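Photographing stock at home for a messaging-app catalogue

Sellers who list goods through a chat app need product pictures that load quickly and look alike. The notes below cover a table-top set-up for small items such as hats, mugs, belts and boxed parts. They assume a phone, a plain table and a window.

Surface

Cover the table with a white sheet and pull it flat. Cotton is better than polyester, as it reflects less. Iron the sheet first and fix the corners under the table top with bulldog clips. Creases show up as grey lines once the app has compressed the file, and they are tedious to retouch.

Wash the sheet without fabric brightener. Brightener gives a blue cast near a window, and the phone will then shift every other colour towards yellow to compensate.

Light

Place the table side-on to the window, 90 cm from the glass. Switch off the ceiling lamp. Mixed daylight and lamplight cannot be corrected with a single white-balance setting. Work between ten in the morning and two in the afternoon in winter; in June any time before five will do.

Stand a piece of white card on the side away from the window. If the shadow is still heavy, move the card closer. Do not raise the exposure, or the sheet will lose its edge against pale goods.

Preparing fabric items

Go over dark cloth with a lint roller immediately before shooting. Black caps are the worst case. Handle them by the brim, and pad the crown with tissue so that the front panel stands up. Remove the tissue from view at the back.

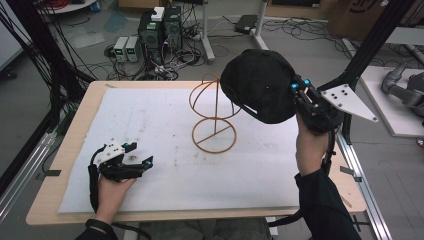

Camera settings

Lock focus and exposure by holding a finger on the item. Use the main lens at 1x. The wide lens bends straight edges, and digital zoom throws away detail. Set the aspect ratio to square before you start, as catalogue tiles are normally cropped to a square and a tall picture will lose its top and bottom.

Ciarán Mac Giolla, who lists second-hand tools under the name Gradgate, puts a strip of masking tape on the floor for the tripod feet. The distance then stays constant from one session to the next.

File names and sizes

Name each file with the stock code first, then a view letter: 876-A for the front, 876-B for the side. Avoid spaces. Keep the originals in one folder and the resized copies in another, and never overwrite an original.

Export as JPEG at quality 90. Quality 100 makes a much larger file with no visible gain, and the app will compress it again on upload. Strip the location data before exporting if the pictures were taken at your home address.

Uploading

Upload over Wi-Fi in small batches. Gonçalo Teixeira reports that a batch of 47 stalled twice on his Sampaio account and went through when he split it in half. Check the first tile on a second phone before continuing. If the colours differ badly, compare both screens with the item itself and turn off any night or warm-screen mode.

Storage

Fold the sheet round a cardboard tube and keep it in a bag. Card reflectors yellow in sunlight; keep them in a drawer and replace them when they no longer match fresh printer paper.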